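Section 4. Restricting what outside agencies can see in the residents' register

This section is for the register administrator of a town or district office. It explains how to close, limit or reopen the access of an outside agency to the Drukell residents' register. You need an administrator account of level two or higher. Ordinary desk accounts can read these pages but the Save button stays grey for them.

Before you begin, have the council decision on paper or as a scanned file. The system asks for its number in step 3 and you cannot pass this screen without it.

4.1 Closing the access of one agency

1. Sign in and open Register, then Outside Access. The list shows every agency which holds a key to your register.

2. Click on the name of the agency. Check the short code beside the name as well. Some agencies appear two times, once for the head office and once for the local branch, and they have separate keys.

3. Enter the number of the council decision. In the Stamthorpe installation the number has the year after a stroke, for example 1129/2022. Do not put spaces.

4. Choose Suspend or Withdraw. Suspend keeps the key and you can give it back later. Withdraw destroys the key, and the agency must apply again from the start.

5. Press Save, and wait until the green line appears at the top of the page.

Caution: Withdraw cannot be undone, also not by our support desk. If the decision of the council is temporary, or if an appeal is possible, always choose Suspend.

Note: A search which was already running when you pressed Save will finish. It can take up to 300 seconds before the last open session of the agency is closed. During this time the agency remains in the list with the word Closing.

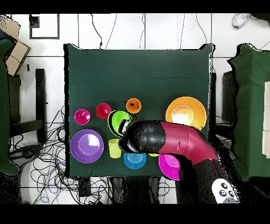 4.2 Limiting the access to certain fields

Sometimes the council does not want to close everything. It may agree that the agency sees the name and the street, but not the place of birth or the former addresses. For this you make a field list.

1. Open Outside Access, then Field Lists, then New.

2. Give the list a name that your colleagues will understand next year. "List 2" is a poor name. "Name and street only" is a good one.

3. Tick the fields which the agency may see. There are 19 fields in the standard register. All of them are unticked at the beginning, and we advise you to leave it like this and add only what the decision mentions.

4. Go back to the agency and select your list under Visible Fields.

5. Press Save. Then press Test View, and read the sample record as the agency will see it.

Note: The field "Remarks" is free text. Desk staff often write there things which belong to other fields, such as nationality or the name of an employer. If you tick Remarks, you may open these by mistake.

Caution: A field list has no effect on the monthly export. If the agency also receives the export file, you must limit it separately in section 6.

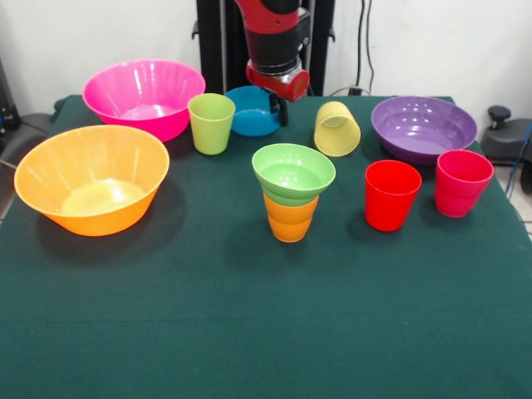 Test View uses an invented resident, so you can print it and attach it to the decision without any risk for a real person. Please print it on the same day — the page carries the date of printing, not the date of the change.

4.3 Checking who has looked

1. Open Outside Access, then Log.

2. Select the agency and the period. The log starts with July 2022, when the new server was installed. Older entries are kept by Mészáros and must be requested in writing.

3. Press Show. Each line has the hour, the key, the record opened and the reason given by the officer.

4. To save the log, press Save as File. Spreadsheet programs sometimes remove the zeros at the start of the record number, so open the column as text.

If a line has no reason, the search was made through the emergency door. Emergency searches must be reported to the data protection officer of your council, even if you know the agency well and the case seems clear.

4.4 Whom to ask

Questions about keys and suspended access: Boglárka Bíró, Vustarska support desk.
Questions about field lists and Test View: Ottó Dudás, same desk.
Mistakes in this translation: Bence Bárány.

Section 4 last changed: 26 October 2022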